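Ilis Painting Group: Frequently Asked Questions

Who can join the group?
Anybody who paints or wants to start. We have members who sold work in galleries and members who bought their first brushes last month. You do not need to send us a portfolio. Please write to Yamila Medina, she keeps the list and will tell you when there is a free place.

How much does it cost?
The fee is 13 dollars per month. It pays for the room and the heating. Paper and paints you bring yourself.

Where do you meet?
From November until spring we are in the upper room at Jindside. Use the side door, the front one is locked in the evening. When the weather is good we paint outdoors, mostly by the river or on the hill behind Rallis.

What should I bring for a day outdoors?
Keep it small. A watercolor box, two or three brushes, a block of paper and a bottle of water are enough for a first time. Many people bring a heavy easel once and never again. I work on my knees with a board, and my back thanks me for it.

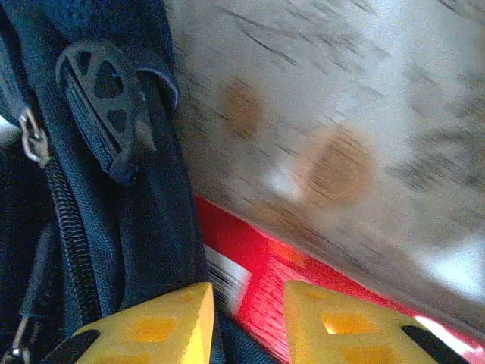
A hat is also a good idea, and something warm to sit on. The stones near the river are cold even in summer.

Can I use oils?
Outdoors, yes. In the room we ask for watercolor, gouache or acrylic only, the windows there open very little and the smell stays until the next day.

Is there any teaching?
We are not a school, but Achilleas Moschos gives a short demonstration at the beginning of each month. Last time he showed how to paint wet rocks with only 4 colors. You can ask questions while he works — he likes it.

Can I show my paintings with the group?
Yes, after three months as a member. We hang small works, up to the size of a letter sheet, at the Bristico café. Please put your name, the title and the price on the back. The café does not take a commission.

Do you accept children?
From age 12, together with an adult who is also painting.

I missed the sign-up for the spring trip. What can I do?
Write to Boyang Jiang and ask for the waiting list. Places often become free in the last week.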